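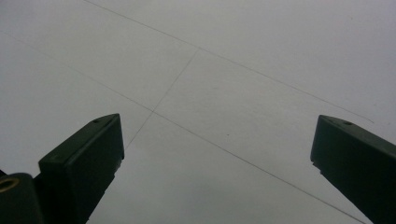

Shop > Table Toppers > Large > Olton Gridded Board

Olton Gridded Board, large
Made by Fandavwood, Mikville

I'll start with the colour, as it's what everyone asks me. The website we buy from calls it white, and next to a cream wall it is white, but lay a sheet of printer paper on it and you'll see it's a very pale grey. I like it much better than a true white! Bright white under a ceiling light gives me a headache by lunch, and little pale things disappear on it. On the Olton you can still find your beads.

It's a flat board that lies over a table you already own. No legs, no clamps, no hinge down the middle. You put it on and you've got one big smooth work surface with thin grey lines across it, and when you want your dining table back you lift it off again (two people for the large, please, I've done it alone and clipped a light fitting).

Size of the large: 1,539 mm x 1,152 mm
Thickness: 8 mm
Colour: pale grey, fine grey grid
Corners: square
Surface: smooth, low sheen

Measure your table first. I know, I know, but we do get boards back. It doesn't have to match your tabletop, and I prefer a bit of timber left showing on the side furthest from me. That strip becomes the parking spot for whatever I don't want on the grid, so jar lids and pencil sharpeners and my tea if I'm feeling brave. What you don't want is the board hanging out past the table on the side you lean on. A finger's width is fine. A hand's width and you'll flip it with your elbow sooner or later.

The lines are meant to be faint. If you need something to cut against with a ruler and a blade, buy a cutting mat, we've got those too and they cost less. I use the grid for keeping things square to each other, laying out pattern pieces, lining up a row of hair accessories for a market stall, that sort of job. After a week or so you stop noticing it until you want it, and then there it is. 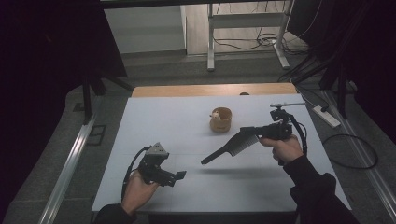
Sachiko Yokoyama

People use these for all sorts. I mostly sort on mine: combs, bangles, hair clips, little bits and pieces that turn up in mixed boxes from estate sales. I keep paper cups going as I work, the small brown ones, and the cups stay put nicely even with hardly anything in them. Black and brown combs are a treat to check on a pale surface, you can run your eye along the teeth and spot a missing one straight away. Clear plastic is harder. For that I slide a bit of dark card underneath, and I've asked Fandavwood whether they'd do a charcoal version. They said maybe after June, which is what they said last time.

Lighting makes a bigger difference than I expected. A lamp straight overhead means your own hands throw a shadow right where you're looking, so I've moved mine off to the left. The low sheen helps a lot with glare. My old melamine offcut was like working on a mirror.

Cleaning is a damp cloth and a drop of dish soap. Pencil comes off with an ordinary eraser. Permanent marker comes off with metho if you get to it the same day, and if you don't, well, mine has a small purple squiggle near one corner and we've made our peace with it. Please don't put a hot glue gun down on it or anything straight out of the oven. Store it flat or standing on its long edge against a wall, never leaning on a short edge behind a door, that's how you get a bow. 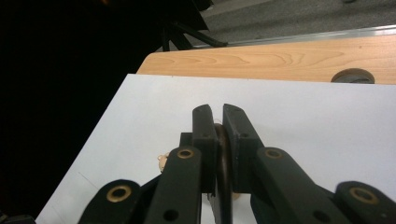
If you do end up with a slight bow, lay it hump side up overnight with some heavy books in the middle. That fixed the demo board in our shop, though I wouldn't promise it for a bad one.

What about the Dekker? I get this a lot, as it's the other big topper we carry. The Dekker is thicker and has a raised lip, so round things can't roll off. Great with kids. But the lip digs into my forearms, and you can't sweep crumbs and thread ends off the side with your hand, so at home I've stayed with the Olton. If you're sorting beads or ball bearings all day I'd say go for the Dekker and put a folded towel along the front.

Fandavwood made 2,000 of the large in this colour and we've got a fair share of them out the back, so there's normally no wait. It goes out flat between two sheets of cardboard with corner protectors on. Keep the protectors, they're handy for moving house. Courier only, sorry, it won't go through the post at this size, but you're welcome to pick up from the Mikville shop any time before 4 pm. Bring a blanket for the back of the car.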